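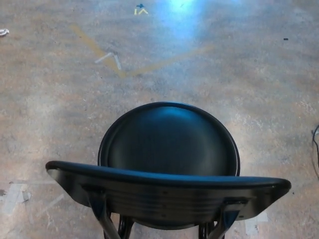 Fig. 1. Black chair on a worn concrete floor.

Unit 5: Concrete Floors in Older Buildings

Concrete is strong when pressed and weak when pulled. A floor slab on firm ground is mostly pressed, so plain concrete can last for decades. Trouble starts where the ground settles unevenly and part of the slab has to span a gap.

Strength. Floor mixes are often specified by strength at a set age. The slab in our Rinholm case study was specified at 3000 psi. Strength depends mainly on the ratio of water to cement — extra water makes the mix easier to place but leaves more pores behind.

Curing. Keep the surface damp after finishing. A slab that dries too fast gets a weak, dusty top layer, and that layer wears first under foot traffic and dragged furniture.

Joints. Concrete shrinks as it dries. Saw cuts or formed joints tell the cracks where to go. At Rinholm the joints were 11 feet apart.

Color. Patchy color on its own does not mean a weak slab. Cement source, troweling, old sealers and spills all change the shade.

Terms to know: slab on grade, bleed water, dusting, curling, control joint.

Reading: Skarthorpe handbook, page 27 to the end of the chapter. Bring your joint layout sketch to the July lab.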